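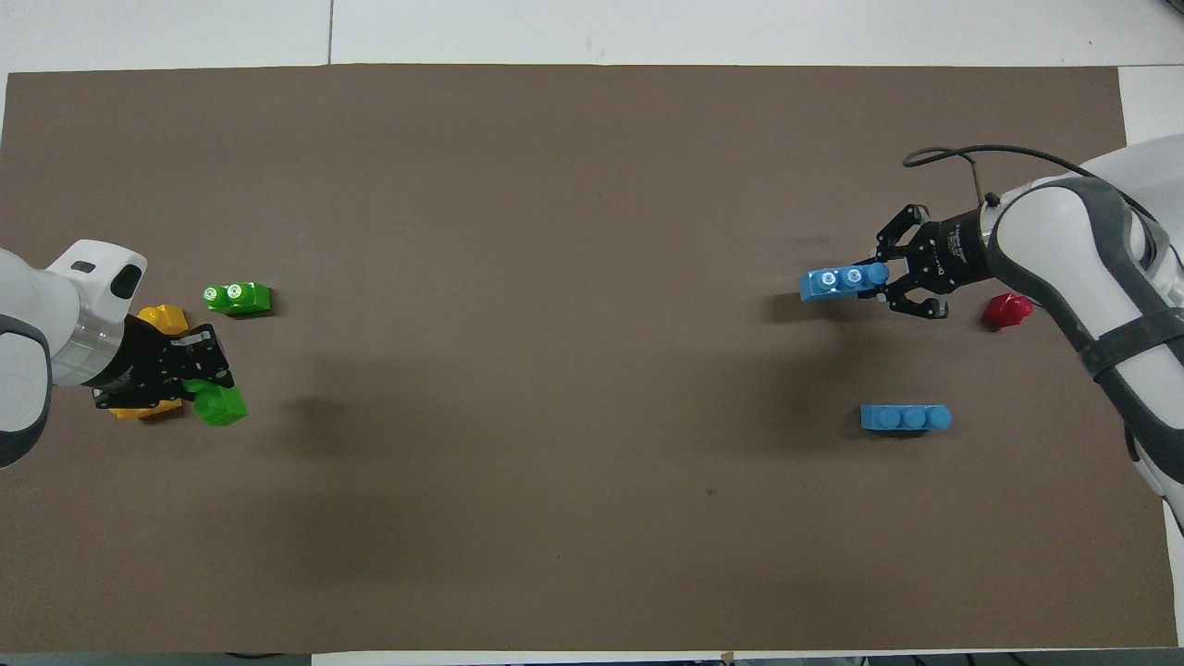
Covering a white tabletop with brown paper: how do you keep the mat flat?

Posted by Femton, November 14, 2019

I've got a long white table that gets used for building blocks, sorting and a bit of painting, and I want to keep a brown paper mat on it more or less permanently. The white top shows every mark and the glare off it under our lights is hard on the eyes. The mat covers most of the table but not all of it, so there's a strip of white left showing along the edges. Small pieces are much easier to find on the brown, and a green block with two studs stands out clearly against it, where on the bare white I was forever losing track of the pale ones. My trouble is keeping the paper flat. I cut it off a roll and it wants to curl back the way it was rolled, mostly at the corners. I've tried clear tape, but it lifted after a few days and took a bit of the paper with it. The table is two tops pushed together, so there's also a seam, and I don't know if I should be running the paper over it or stopping short.

What I'd like to know:

Is there a tape that holds paper to a smooth tabletop and still comes off clean?
Should the paper go right to the edge or even wrap over it?
Is plain brown kraft the wrong thing to be using, and should I just buy a vinyl sheet?

I'd sooner stay with paper if I can. I already have most of a roll of it and it cost me very little.

Moser
6 people found this helpful

Stay with the paper. I've covered craft tables this way for years, and curling is nearly always a matter of how the sheet was treated before it went down.

Cut your sheet a bit longer than you need and roll it up the opposite way, with the curl facing out. Put an elastic band on it and leave it overnight. The next day, lay it out with the curl side facing down and put something heavy on each corner. I use big hardcover books. Leave it for another day if you can. Then trim it to size with a metal ruler and a sharp knife, and do the trimming on a cutting board, not on your good tabletop.

For tape, get double-sided tape sold as removable. Clean the table first with a damp cloth and let it dry completely. Run the tape along the underside of the paper right at the edge, all the way around. If you only do the corners, you'll get a wave along the long sides and sleeves will catch in it. Press it down from the middle outward with your forearm or a dry cloth.

I would not wrap it over the edge. People lean on the edge of a table, and the fold wears through there before anywhere else. A strip of white left around the outside is a good idea. Mine is 3 centimetres and the paper lasts a lot longer than it did when I ran it to the edge.

The seam doesn't matter much as long as the two tops are level. If one sits higher than the other, put a piece of card under the low leg. What you don't want is the edge of the paper landing right on the seam, where crumbs and bits of grit get in under it. Go well past it or stop well before it.

Brown kraft is fine for blocks and for dry sorting. It marks with paint and water, and once it has been soaked it goes wavy and won't come back. I keep 2 sheets cut and ready, and I put the older one down on painting days. The colour goes uneven after a while too, darker where people's hands rest. That's just wear, and I wouldn't replace it on account of that.

Rikero
2 people found this helpful

Painter's tape. Cheap, comes off clean, any hardware store. Change it when it goes grubby.

Vinyl slides around on a smooth top and the blocks slide around on the vinyl. I gave mine away.

Stelludine

Mostly agree with Moser, but I'd go for heavier paper. The thin stuff sold for wrapping parcels tears at the corners as soon as somebody drags a bin across it. Look for the builder's kind that gets laid over floors during a reno. It's flat, matte and stiff enough that it hardly needs taping. It does come on a big roll, so share it with someone or be ready to store it. I bought mine last February and there's still plenty left.

If a corner does tear, cut it off on an angle and tape the cut. Patching over it leaves a ridge, and small blocks tip over when you try to stand them on it.

Femton

Thanks, all. The reverse rolling did the trick — one night with an elastic on it and two days under books, and it's lying flat. I went with the removable double-sided tape the whole way round. One corner is still a bit ragged from my first go with the knife, but it's stuck down and I'm leaving it. Will look for the heavier paper when this roll is gone.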